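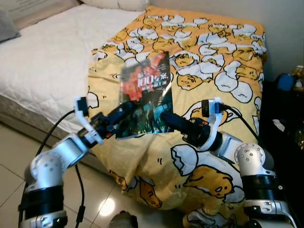
## 4. Making up the guest bed

This section applies to every bedroom in properties managed under the Vellow letting scheme. It should be read together with Section 3 (Arrival checks) and Section 5 (Laundry and linen store). Owners who prepare their own rooms are asked to follow the same order of work, so that any room can be handed over part-way through.

### 4.1 Before you begin

Linen is supplied in sealed packs. The Sisay pack contains cotton sheets with a thread count of 200 and is used in all standard rooms. The Mudine pack contains brushed cotton and is used from November to March in rooms without central heating. Packs must not be mixed on one bed.

1. Open the window and leave it open while you work. Set the room thermostat to 18 °C.
2. Clear the bed of books, magazines and other loose articles. Place reading matter supplied with the property on the bedside shelf. Items left by a guest go into a lost property bag, labelled with the room name.
3. Remove blankets and throws first and fold them away from the bed. Patterned blankets belong to the property and are listed on the room card; they are not part of the linen pack.
4. Strip the pillowcases, duvet cover and sheets. Place them directly in the laundry sack and not on the floor.

**Note:** A blanket that is clean and dry may be returned to the same bed. Wash it after every fourth stay, or sooner if marked.

### 4.2 Checking the mattress and pad

1. Lift each corner of the mattress pad and look at the mattress beneath. Report any stain, tear or sign of damp on form 1573 before going further.
2. Turn the mattress end to end in January and July. Two people are needed for a double mattress.
3. Refit the pad with the quilted side uppermost. Smooth it from the centre towards the edges and pull the front edge straight. Light creasing is acceptable at this stage, as the bottom sheet will draw the pad flat.
4. Place any small pillow on the pad while you check it for marks and loose seams, then set it aside until step 4 of 4.3.
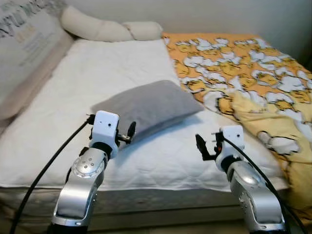 *Figure 4.2 – Small grey pillow on the quilted mattress pad.*

**Caution:** Do not iron the pad or dry it on a high heat setting. The filling will harden and the pad will have to be replaced at the owner's expense.

Felt-like and wool pillows must be kept out of the washing machine. Brush them with a soft clothes brush and sponge small marks with cool water. Allow them to dry flat.

### 4.3 Dressing the bed

1. Lay the bottom sheet with the wide hem at the head of the bed. Tuck in the head end first, then the foot, then the sides. Fold the corners at an angle as shown on the room card.
2. Put on the duvet cover with the opening at the foot. Fasten all buttons or poppers.
3. Fit the pillowcases with the open ends facing away from the door.
4. Place small pillows in front of the sleeping pillows. Single beds take one; double beds take two.
5. Fold the blanket in three lengthways and lay it across the foot of the bed. The fold should allow 400 mm to hang down on each side – less on beds with drawers, where the handles must stay clear.

**Note:** In family rooms the blanket may be spread over the whole bed if the owner has asked for this. The request will appear on the room card.

### 4.4 Beds with adjustable bases

Properties fitted with the Bruker adjustable base need two further checks.

1. Lower the base fully before dressing the bed. Confirm that the sheet is not trapped in the hinge.
2. Return the handset to its holder and make sure that its cable lies behind the headboard.

**Caution:** Never sit or kneel on a raised section of the base.

### 4.5 Completing the record

Enter the pack name and the time of completion on the room card. Close the window. If the room will not be occupied that night, draw the curtains and turn the thermostat down to the setting given in Section 3.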